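Gareth Goodall runs the returns bench at Plurnach, where mixed household goods come back loose and have to be sorted before they can be shelved again. He has handled 3,090 items since July.

"The bin matters more than people expect," he said. "Sloped walls let you see into the corners. Straight walls put the small things in shadow."

He favors gray, with a matte finish. Gloss throws glare onto clear plastic, and tape is already hard to make out.
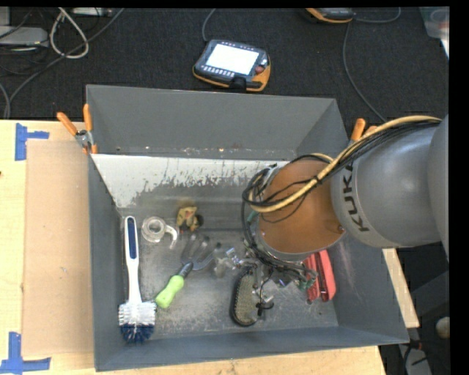
Long items are a separate problem. "A scrubbing brush wants to lie along a wall," Goodall said. "Pick it by the handle and the head swings. I take it nearer the middle - it depends on the weight of the head."

Wear is logged but rarely repaired. Scuffs on the floor of a bin are left alone. Flaking on a panel is noted, and the bin is replaced when grit starts to come off on the goods. Goodall retired the last one after 2,794 items.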